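# Organiseur de bureau en plastique : le tiroir accroche et tout glisse

**prestetti42**

Bonjour,

J'ai récupéré un organiseur de bureau en plastique gris clair, avec un grand bac profond à gauche, des petites cases à droite et un tiroir peu profond sous le grand bac. Je voudrais y mettre les vis de lunettes, les cartes SIM et les trombones, bref tout ce qui traîne sur ma table depuis janvier.

Deux soucis. Les petites pièces glissent vers le fond dès que j'ouvre le tiroir, et je dois le sortir presque en entier pour les attraper. En plus il accroche un peu à mi-course.
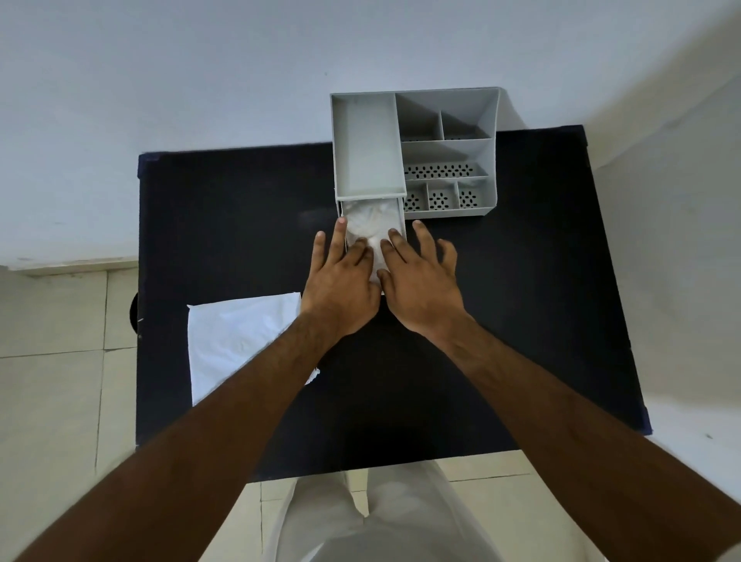
J'ai essayé un fond en feutrine autocollante, mais elle gondole dans les coins et la colle a laissé des traces. Est-ce qu'un chiffon suffit ou est-ce qu'il faut quelque chose de plus rigide ? Et pour le tiroir, je peux mettre de l'huile ?

Merci d'avance.

---

**Ondau**

Pas d'huile sur du plastique, ça retient la poussière et au bout d'un mois c'est pire. Frotte les bords du tiroir avec une bougie blanche, essuie le surplus et fais quelques allers-retours. Regarde aussi s'il n'y a pas une bavure de moulage sur un côté. Sur le mien, un coup de papier de verre grain 200 a réglé le problème.

Pour le fond, un chiffon marche si tu le plies à plat, en deux épaisseurs maximum. En boule il dépasse et il se coince contre le dessus quand tu refermes. Coupe-le 4 mm plus petit que le tiroir de chaque côté. Pour les vis, il faudra quand même une petite boîte, sinon elles se perdent dans les plis.

Les traces de colle partent à l'huile de cuisine, puis eau savonneuse. Évite l'acétone.

---

**burkamura_b**

Moi je mets les trombones dans les cases du devant et rien dans le tiroir à part les chiffons à lunettes. Problème réglé.

---

**Atelier de Bragança**

Je complète pour le fond : le tapis antidérapant vendu au rouleau pour les tiroirs de cuisine tient mieux que le tissu, et il se découpe aux ciseaux. Un rouleau permet de faire jusqu'à 42 petits tiroirs, donc demande une chute à quelqu'un avant d'en acheter un. Lave le tiroir d'abord et laisse-le bien sécher.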